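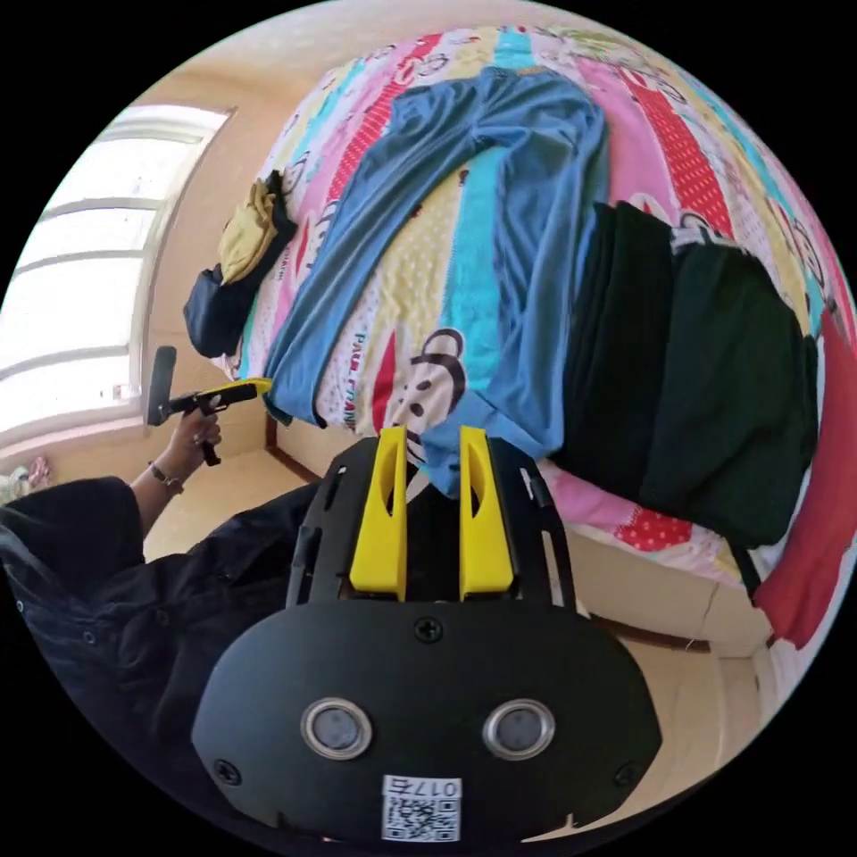

Teaching by demonstration (also called learning from demonstration or imitation learning) is a group of methods in which a robot is given a task by being shown it. A person carries out the task, the motion is recorded, and a control program is fitted to the recordings. The methods are used mainly where a task is hard to write down as fixed steps, such as folding clothes, packing mixed goods or wiping a surface.

Methods

In kinesthetic teaching the person takes hold of the robot's arm and moves it through the task. The joints are made slack enough to push while the motors carry the weight of the arm. The recorded path is one the robot can certainly reach, but moving two arms at once is awkward and the teacher's hands often block the robot's cameras.

In teleoperation the person stays clear of the robot and steers it from a distance, with a joystick, a headset and controllers, or a smaller copy of the arm known as a leader. The robot sees only its own grippers during recording, which matches what it will see later. The drawbacks are cost and speed. Operators have little or no sense of touch, and most need practice before their recordings are usable.

A third method does without the robot during recording. The person holds a gripper in each hand, or in one hand only, and does the work directly with its fingers. A camera mounted on the tool records the view over the fingers, usually through a wide-angle lens, and the path of the tool is worked out from the video, from motion sensors or from both. Because the tools are light, recordings can be made in ordinary homes, on beds, kitchen counters and floors.

Clothing as a task

Clothes are a common subject for demonstration. A rigid box keeps its shape when lifted, but a pair of trousers takes a new shape with each grasp, and no two starting positions are the same. Trousers are often laid out flat first, with the waistband at one end and the legs straight, then folded leg over leg and brought up toward the waist. Two grippers are normally used so that both corners of an edge can be held.

The surface under the garment matters. A plain table gives a clear outline, while a patterned quilt makes the edge of the cloth harder for a vision system to find. It also gives way under the fingers, which helps in getting beneath a hem but can cause the quilt to be pinched along with the garment. Collections made in homes usually include both kinds of surface.

The Bridholm trials

The Bridholm project, led by Violeta Arancibia and Eetu Lahtinen, compared teleoperation with hand-held grippers for household laundry. It gathered 3000 demonstrations, 400 of them by teleoperation and the rest with hand-held tools. Of the full set, 126 were thrown out during checking, most often because the path of the tool had been lost when a sleeve or blanket covered the lens.

Elżbieta Zalewska, who handled the checking, reported that hesitations were a larger problem than dropped garments. A drop followed by a fresh grasp could be kept and was useful for teaching recovery – a long pause taught the robot to stop for no reason. Demonstrators were later asked to work at an even pace.

Limits

A robot taught by demonstration tends to do well in conditions close to those recorded and poorly outside them. Small errors can also add up, carrying the arm into positions that no demonstrator ever visited. One common remedy is to let a person take over when the robot begins to go wrong and to add the correction to the training set.

Hand-held tools have a further limit. A person can reach around a bed, lean over it or twist a wrist in ways that a fixed arm can't follow, so recordings must be checked against the reach of the robot that will use them.

See also: Teleoperation; Gripper; Cloth handling; Motion capture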